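# What is a coaster for?

Have you ever put a cold drink down on a table, picked it up again and found a wet ring underneath? Where did that water come from? The glass hasn't got a hole in it!

It came out of the air. There is water all around you, floating about in bits far too tiny to see. When that air touches something cold, the water gathers into drops on the outside of the glass. The drops get heavy, slide down the sides and collect at the bottom. Grown-ups call this **condensation**. You've probably seen it on a bathroom mirror too, or drawn a face in it on a window.

Hot drinks can cause trouble as well. A mug of cocoa warms up whatever it stands on, and a drip down the side can leave a sticky mark. Some wooden tables turn pale and cloudy where a hot mug has been.

A coaster is a little mat that sits in between. It catches the drips and keeps the heat off the table – a big job for something the size of a biscuit!

## What are coasters made of?

All sorts of things, and they all work a bit differently.

- **Knitted coasters** are soft and full of tiny gaps. Drips soak into the yarn. When they get grubby, many of them can be washed.
- **Woven coasters** are often made from rattan, a climbing plant with long, bendy stems. Run your finger over one and you can feel the bumps.
- **Wooden coasters** are firm and flat. Some have a raised edge to stop spills running off.
- **See-through coasters** don't soak anything up, so you wipe them with a cloth. They come in lots of shapes, even flowers.

## And what about the tray?

A tray is brilliant when you have more mugs than hands. Put the heaviest things near the middle so that it doesn't tip, and turn the handles so they don't bump into each other. Then carry it with both hands and walk slowly. (Empty mugs are best for practising!)

Once the tray is down, the coasters can go out around the table, one for each person, and the mugs can follow.

Look for the lavender tray on the grey marble-patterned table, then see if you can spot the woven coaster and the pink flowers. There's a chessboard at the back too.
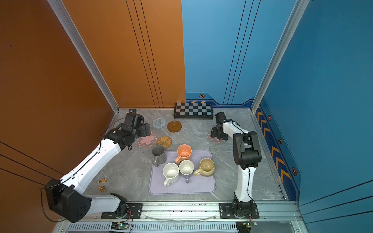
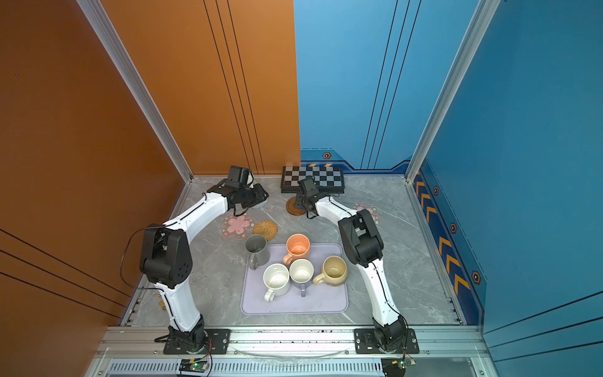 ## Try it yourself

You will need a glass, some ice cubes, cold water and 2 coasters made of different things.

1. Fill the glass with ice and water. Dry the outside with a tea towel.
2. Stand it on the first coaster and wait for ten minutes.
3. Lift the glass. Is the coaster wet on top? Is the table dry underneath?
4. Dry the glass, add fresh ice and do it all again with the other coaster.

Which one soaked up the drips, and which one let them sit in a puddle? Draw what you found, and ask a friend to guess before you show them.

*Written by Ewurabena Akolgo*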